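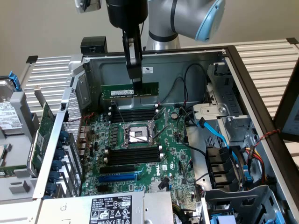 Green memory stick over the slots, Dell board

Winside Fight Forum > MMA Talk > Regional shows

Thread: Price vs Kundlow scorecard, did the judges get it right?

grapple_lou
30 March 2022
Rewatched the main event with the sound off and I still have it 29-28 Price. Kundlow won the first, no argument. Second round Price had the takedown early and kept top position until the horn. Third was close but Price landed the cleaner shots. How does a judge give Kundlow all three?

southpaw204
Holding someone down is not winning a round. Price did almost nothing from top in the second. Kundlow threw elbows off his back the entire time and cut him. Damage comes first in the criteria. 29-28 Kundlow for me, and I can live with the decision.

grapple_lou
The cut was from the clinch in the first. Go back and look.

southpaw204
Went back. You're right about the cut. Still think Kundlow did more in the second.

Grorkix
30-27 is a bad card either way. I had it 29-28 Kundlow but the third was his weakest round. His hands were low and he was breathing through his mouth by the halfway point. He took the fight on 11 days' notice and it showed.

cagesidemike
I was in the building. 1000 people in there and most of them booed the decision, for what that's worth. The knees Price landed against the fence sounded a lot harder live than they do on the stream.

southpaw204
Crowd was there for Price – he sold half the tickets. They would have booed anything.

cagesidemike
Some of them, sure. I don't train with either guy and I had it for Price.

redcorner_7
What bothers me is the fence grab in the third. Price was halfway through a double leg and Kundlow had his fingers in the cage. Ref slapped his hand and that was it. Take a point there and it's a draw on my card.

Grorkix
Refs at this level never take a point on the first grab. I agree they should if it stops a takedown.

grapple_lou
Does anyone know if they're running it back? I heard May.

cagesidemike
The promoter said on the stream he wants it for May, five rounds this time. Nothing signed. Price has a hand injury, so I wouldn't buy tickets yet.

redcorner_7
Five rounds favors Price. Kundlow has lost 7 times and most of those came late.

southpaw204
With a full camp I'd take Kundlow again. Put me down for a decision.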